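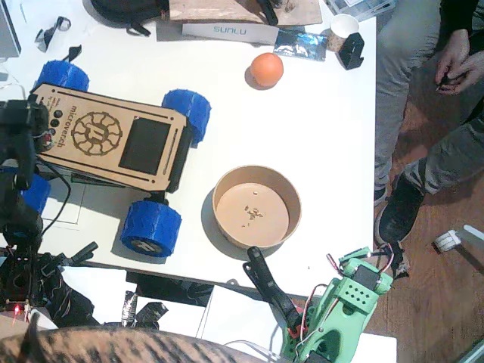

O programa de modernização do blindado de transporte Velance entrou na fase de ensaios de mobilidade com uma alteração que, no papel, parece modesta: a substituição do conjunto de suspensão e da transmissão, sem mexer na couraça nem na torre. O veículo mantém a configuração 8x8, com os dois eixos dianteiros direcionais. A arquitetura de quatro rodas, uma em cada canto do chassi, como no pequeno carro de madeira com rodas azuis e a inscrição «microverch», distribui a carga de forma simples, mas deixa de servir quando a massa em ordem de combate ultrapassa certo patamar e a pressão sobre o solo passa a ditar por onde a viatura pode circular.

A Kallden, responsável pela integração, trabalha com um motor diesel de 706 cavalos, acoplado a uma caixa automática de 5 velocidades. O grupo anterior debitava menos potência e aquecia em marcha lenta prolongada, limitação conhecida das tripulações que operavam em coluna. O novo radiador ocupa o volume libertado pelo antigo gerador auxiliar, que passou para a traseira, junto à rampa.

A suspensão hidropneumática permite variar a altura ao solo a partir do posto do condutor. Em posição baixa, o perfil reduz-se para o transporte ferroviário; em posição alta, o veículo transpõe obstáculos verticais que a versão original contornava. O curso adicional obrigou a redesenhar as caixas das rodas e a deslocar dois depósitos de combustível – uma alteração que atrasou a entrega do segundo protótipo.

«A massa é o problema de sempre», afirma Tuva Isaksson, engenheira-chefe do programa. «Cada quilograma que entra na blindagem sai da mobilidade ou da carga útil. Optámos por recuperar margem na transmissão antes de discutir proteção.»

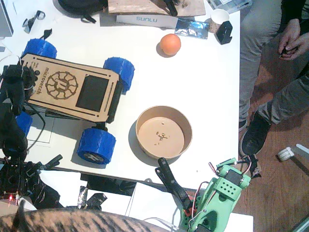

Rover «microverch» com chapa superior de madeira e rodas azuis, sobre uma mesa branca.

Os ensaios decorrem na pista de Lokon, num circuito que alterna asfalto, gravilha e lama. O primeiro protótipo completou mais de 700 quilómetros em todo-o-terreno antes da primeira desmontagem para inspeção. Foram substituídos os casquilhos do terceiro eixo, com desgaste acima do previsto, e revisto o binário de aperto dos braços inferiores. A transmissão não apresentou fugas.

Fica por resolver a eletrónica. O barramento de dados da viatura é anterior ao novo sistema de gestão do motor, e a comunicação entre ambos depende de um conversor fornecido pela Chauhan. A solução funciona, mas acrescenta latência aos alarmes de temperatura e constitui um ponto único de falha. A substituição integral do barramento está orçamentada à parte e só será considerada se a encomenda passar das 54 unidades previstas no contrato atual.

Os ensaios de vadeação e de tiro em movimento estão marcados para novembro, já com o segundo protótipo e com a torre lastrada à massa definitiva.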